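Ticket 236: Shared calendar shows bookings in the wrong hour
Opened by: Shabnam Durrani
Assigned to: Hongmei Qian
Priority: Normal
Status: Closed

Monday, January 17, 2022

Shabnam Durrani wrote:
Room bookings made in Nirnora show up in my desktop calendar two hours late. A booking I made for 12 noon appears at 2 pm. The Nirnora web page has it at noon, and so does the screen outside the room. My phone is also correct. I have restarted the computer and signed out and back in. The Lodudmont office has the same problem on one desktop, but I don't know which one.

Hongmei Qian replied:
Thanks. Please send me the calendar program version and the time zone shown under Settings, General. Also, did you add the Nirnora calendar by link or by importing a file?

Shabnam Durrani wrote:
Version is whatever came with the November update, I can't find a number. Time zone is set correctly. I added it by link. The link is the one from the El Fassi setup sheet.
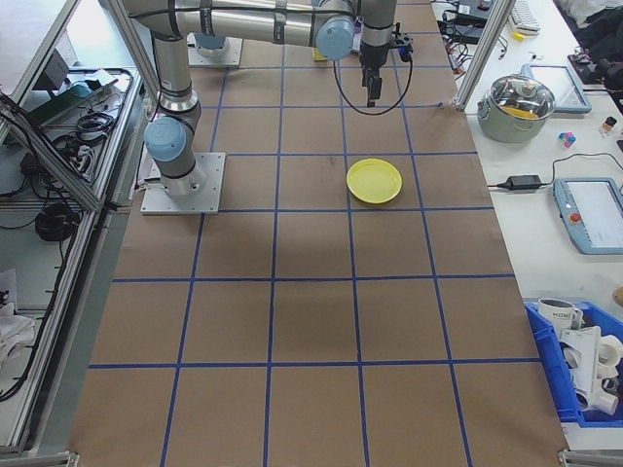 Older bookings are fine. Everything I made before the holidays is at the right time. Only new ones are off, and if I edit an old one it moves too.

Hongmei Qian replied:
I can reproduce it with your link. The feed sends each new booking with a time zone name that the desktop program does not recognize, so it falls back to its own default. The phone app reads the offset and ignores the name.

Things I tried:
Removed the calendar and added it again. No change.
Cleared the local cache. Old bookings moved as well, so please don't do this on your machine yet.
Changed the default time zone in the desktop program. This fixes Nirnora bookings but shifts everything else.
Used the newer link from the Nirnora account page in place of the one on the setup sheet. Times are correct.

The setup sheet link points to the old feed. Steps to switch:
Open Nirnora in the browser and go to Account, Calendar Links.
Click Create New Link and copy it.
In the desktop calendar, right-click the Nirnora calendar and choose Remove.
Choose Add, From Internet, and paste the new link.
Wait for the first sync before opening any bookings.

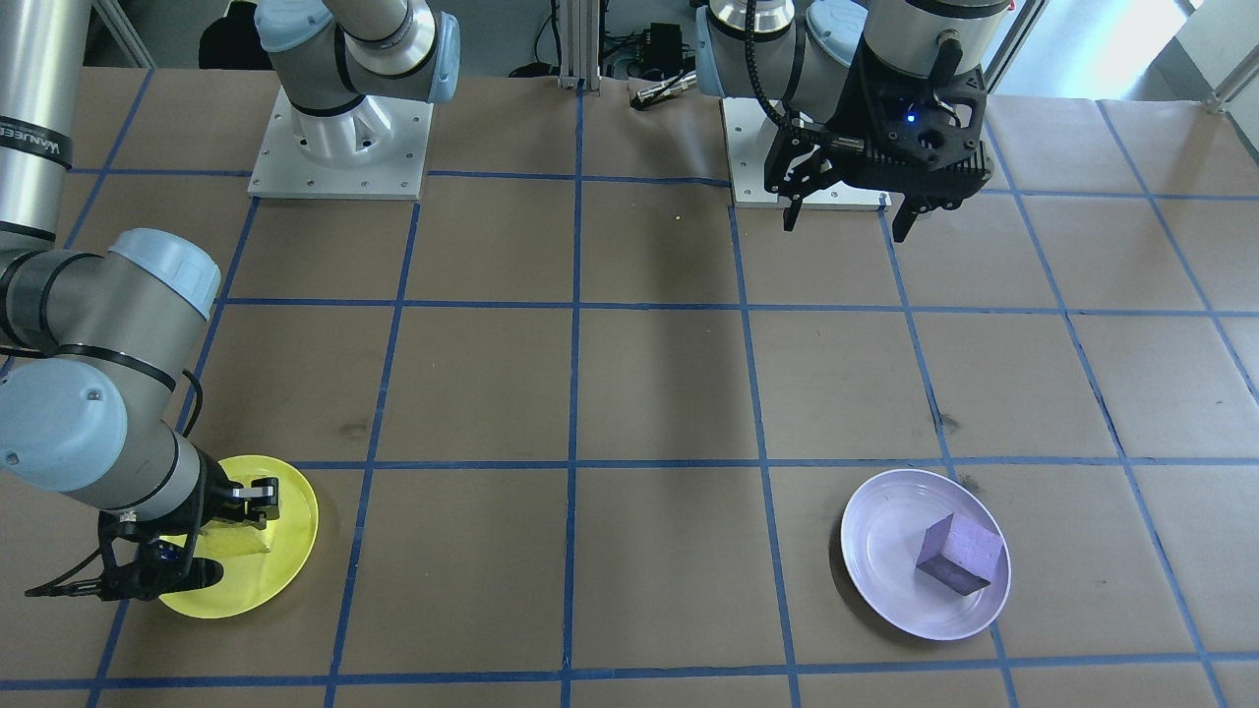
The first sync can be slow if you have a lot of recurring bookings. Reminders are not carried over and have to be set again.

Shabnam Durrani wrote:
Done. Noon is at noon. One recurring booking came through twice, same title and same time.

Hongmei Qian replied:
The duplicate is left over from the edit you made on the old feed. Delete the copy without the repeat symbol. I have asked Randedora to turn off the old feed in February and have replaced the link on the setup sheet. I'll contact Lodudmont separately.

Shabnam Durrani wrote:
Deleted, looks right now. You can close this.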